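Stofftier waschen, ohne dass es danach wie ein Putzlappen aussieht?

Nele Verbeke, 4/27/23

Meine Tochter besitzt einen Plüschhund, der seit Januar jede Mahlzeit mitgemacht hat und inzwischen auch so riecht. Das Etikett habe ich seinerzeit abgeschnitten, weil es kratzte. Jetzt weiß ich weder, was drin ist, noch ob er in die Maschine darf. Glänzende Knopfaugen und eine harte Nase hat er auch. Handwäsche? Chemische Reinigung? Beten?

Gijs Jacobs

Maschine, 30 Grad, fertig. Unsere haben das alle überlebt, bis auf den Hasen, und der war vorher schon schwierig.

Suha Abu Hammour

Bitte nicht einfach rein damit. Erst alle Nähte abtasten, offene Stellen zunähen, dann in einen Wäschebeutel oder zur Not in einen alten Kissenbezug mit Knoten. Feinwaschgang, wenig Flüssigwaschmittel, kein Weichspüler, sonst klebt der Flor. Schleudern so niedrig, wie es die Maschine zulässt. Augen und Nase vorher mit einem feuchten Tuch abwischen, da sitzt meist der Joghurt. 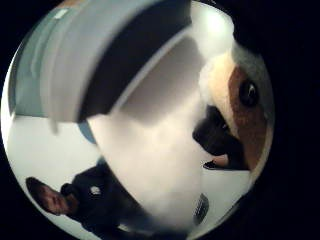
Helle Schnauzen sind leider das Gedächtnis der Familie. Etwas Gallseife auf eine weiche Zahnbürste, immer in Strichrichtung, dann mit klarem Wasser nachtupfen. Bei braunen Flecken im Fell vorher innen am Bein testen, ob die Farbe hält – ein rosa Hund ist schwer zu erklären. Trocknen an der Luft, zwei Tage mindestens, und zwischendurch kneten. Den Trockner würde ich lassen. Das Kind sollte solange woanders wohnen.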